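About Zornness

Zornness is a small workshop that asks one question: can a machine do the chores people would like to hand off? We started in a rented unit with 3 benches. Gonçalo Quintela looks after the hardware and Kenna Leckie picks the tasks.

We pick jobs from bedrooms, kitchens and stockrooms. The answer so far is "some of them, slowly." Boxes and cups are mostly solved. 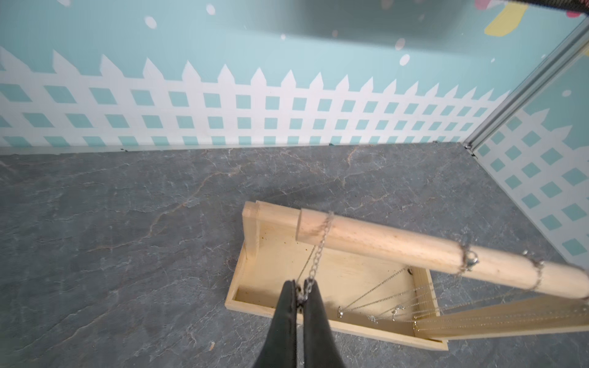

Jewelry is one of the hardest chores on our list. A necklace has no fixed shape, and it changes every time it is touched. Getting a silver chain around a wooden dowel takes a person a few seconds. For a gripper with two fingers, each link is a chance to slip. We allow 360 seconds per attempt and log the misses along with the hits.

Our Tresance program covers tidying small items at home. Vidik does the same for shop counters, where stock has to go back on display at closing time. Each task gets 400 attempts before we publish a number, and we don't call a chore done below 80 percent. 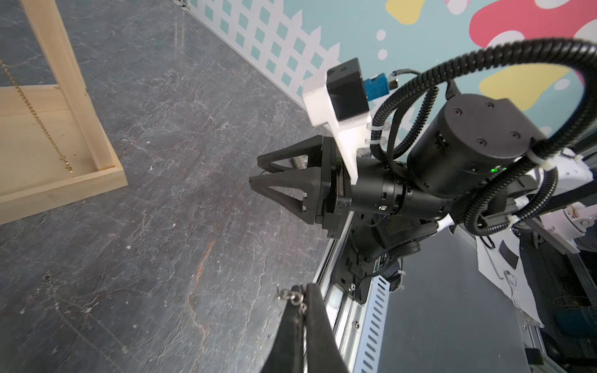
Necklace work: two grippers, gold and silver chains.

Every August we open the workshop to visitors and take suggestions for new chores. Folding fitted sheets is the usual request. We have not managed it yet. 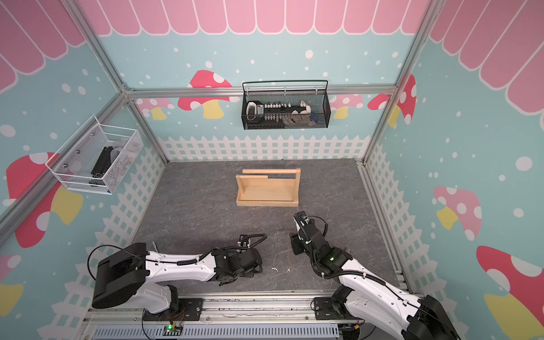 Lacey Yeoman wrote to us after her visit that she would gladly wait ten minutes for a machine to put her things away, as long as she didn't have to stand there and watch it. Slow is fine with her, she added, but tangled is not.

To suggest a chore, write to Graça Ramalho at the front office.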